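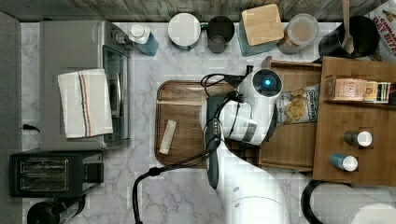

Somebody in our comment round wrote that a kitchen counter is too small a subject for a whole semester project, and that everyone already knows where their toaster goes. Fair enough! I thought so too in August, when I picked it mostly so I could work indoors. Then I spent a week writing down every time I had to move one thing to get at another thing, and I had 464 moves in my notebook. That was enough to keep going.

The project is called Rollo (it was the name of the folder before it was the name of anything else, and it stuck). The question was simple: if you leave the same appliances on the same counter and only change where they sit, does making breakfast get less annoying? I wasn't allowed to buy shelves or drill into anything. Same stuff, different spots.

What I started with

The teaching kitchen in the Brendard building has a white marble counter with gray veins, pretty to look at and a pain to keep clean. The toaster oven and the two-slot toaster both live on the left side, with the cutting board out in the middle and the containers lined up at the back against the old wood. I kept the containers where they were the whole time. I did try moving them forward for one morning and gave up before the eggs were done.

The cutting board is really more of a tray. It's dark brown with rounded corners and a raised rim, and I ended up with strong feelings about that rim. It's great for crumbs. It's terrible if you want to slide chopped onions straight into a pan, because they pile up at the edge and then jump over all at once. If I did this again I would test a flat board too.

How I tested it

I made the same breakfast every time: two slices of toast, butter, one thing warmed up in the toaster oven, and something that needed cutting. I tried 6 layouts and wrote a mark in the notebook whenever I had to pick up or push something that wasn't part of the meal. Moving the butter to butter the toast didn't count. Moving the butter to make room for a plate did. I went back and forth on that rule and I still think a stricter person would do it differently.

Layouts 1 and 2 were just the counter as I found it, first with the board in the middle and then with it pushed to the right. Layout 3 split up the two toasting machines, which I was sure would win. It did not win — I kept walking across myself to check on things, and the cords got in the way on both sides instead of one. Layout 4 was so bad I cut it short on the Monday I started it.

Layout 5 was the good one. Both machines stay together on the left, the board stays in the middle, and the space to the right of the board is kept clear for plates. The only real change is that the towel gets its own place. I had been draping it over the toaster oven because that's what everybody does, and then taking it off every time I wanted the oven on (please do take it off, a towel on a hot oven is a bad idea). Moving it took 204 marks down to about half that over the same number of breakfasts. Layout 6 was layout 5 mirrored, for Yan Hall, where the outlets are on the other side. It came out nearly the same.

Things that went wrong

I did all the cooking myself, so the results fit a right-handed person who likes toast. Also I got faster as the weeks went on, just from practice, and the later layouts probably look better than they should. I tried to fix this by going back to layout 1 at the end, but I only had time for a few mornings of it. And butter! Cold butter takes longer and makes you fidget with everything nearby, and I didn't think to write down how soft it was until halfway through.

Next term I'd like to try the same thing with dinner, which uses more pans and will need a bigger notebook.

Udesier Student Projects | Contact | Copyright Udesier, all rights reserved | Back to top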